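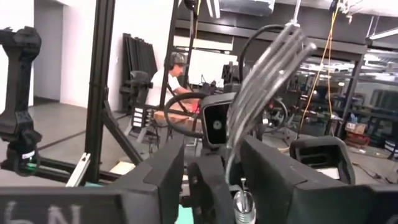 Imani Calloway

2 Nov 2024

Second go at the maple cream today, and I'm a lot happier with this one! Took the Skevora syrup up to the mark Arlo penciled on the thermometer, then chilled it in the big sink without stirring (hands off, Imani) before I started paddling. Lovely pale color, no grit that I can find. April's batch was like eating sand.

Filled six jars, two of them for Birdie to try on her biscuits. Still too runny at the top of jar five, so I'll paddle longer next time. Arlo, we need more labels before the Alcantara order.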